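Home | Forums | Laundry & Utility | New posts | Search

Front loader smell, and do you leave the door open?
Print this thread | E-mail to a friend

wandasowa
Okay laundry people, I need opinions! We've had our front loader in the back hall for a while now and since April there's a swampy smell when I open it (worse after towels). I wipe the glass, I wipe the drum, I run a hot cycle with nothing in it. My sister says it's the filter. My husband says I use too much softener and should switch to Fiore. I don't even know where the filter IS on ours and the manual went out with the box.

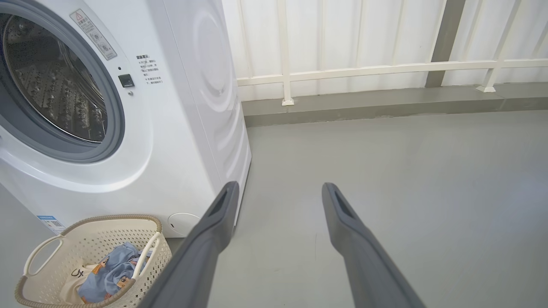
Our washer, with the laundry pile waiting its turn

Door's the next question. Open or shut between loads? I always close it, I can't stand walking past it hanging open in a narrow hall.

berkar_28
See the round white cover low down on the front, near the right corner? Filter's behind there. Put a shallow pan and an old towel under it before you turn anything, and go slow, water will come out. I got 12 bobby pins and a doll shoe out of mine the first time, so brace yourself.

Henryk Ostrowski
Agree on the filter, but it's the door for sure. You're shutting damp air in with a rubber seal. Leave it open a hand's width, hall or no hall. And pull the gray ring back and wipe inside the fold, that's where the gunk sits.

ullis
Gotta disagree with Henryk a little. I've closed mine for years, with toddlers I'm not leaving a washer door open, period. I dry the seal with a rag after the last load and it smells fine. Softener is my bet too, your husband's right (sorry!!). Skip it for a month, don't just switch brands.

Henryk Ostrowski
A rag every single day? You have more patience than me. But fair point about little kids.

wandasowa
Update, 6th May: got the filter out, and YUCK. Gray fuzz, a coin, half a hair tie. Rag and no softener this week, door open at night only. Also love that basket, ullis, since you asked in your message, the holes let stuff breathe and the handles are great on the stairs.

ullis
Ooh, thanks! Tell us how the towels come out.

Replies: 6 | Views: 619

Contact us | Copyright Funodach Forums | Back to top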